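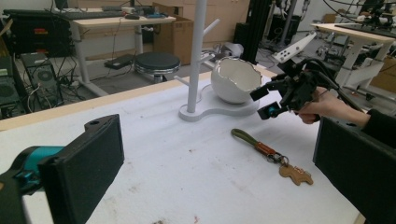
Mug trees: does anyone hang mugs on them?

tepidkettle
Moved into a place with 18 inches of usable counter. My sister insists a mug tree "frees up space." It is a small tree. It takes up the space where the mugs were. What am I missing?

gurnari_fan
Vertical storage. Mine is a Gurnari, holds six, survived two moves and a cat. Buy one with a heavy base and load opposite sides or it goes over.

oddlid
Hooks under the cabinet. I paid 271 for a Brerketska rail system in July and have regretted only the price.

tepidkettle
271 dollars to hang up a cup.

oddlid
Several cups.

quartey_st
Renter here, so no drilling. I hang mine on a line across the window with S hooks. Any cord works if it doesn't stretch. Cotton sags by breakfast.

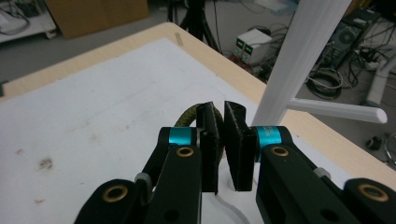 Green and yellow, textured, on the thin side.

gurnari_fan
You are describing a clothesline. You have a clothesline in your kitchen.

quartey_st
And 100 percent of my counter.

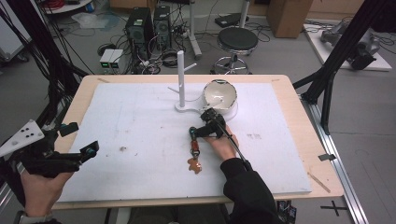 plainsaucer
Counterpoint: own fewer mugs. I got down to four after the Prisidetti outlet closed and I noticed I'd been buying souvenirs of places I didn't like. If you must have a tree, at least make the foot earn its keep. The kind I'd consider has a second round base joined to the first by a flat strip, so a bowl can go there for tea bags, keys, whatever you lose. Two pegs would do me. Six is a display.

gurnari_fan
Six is a household.

oddlid
Do the pegs fit thick handles? Mine never did.

gurnari_fan
Most do. Measure your fattest one first.

tepidkettle
Measured. It doesn't fit anything. It's a soup mug, 700 ml, and I'm keeping it on the counter.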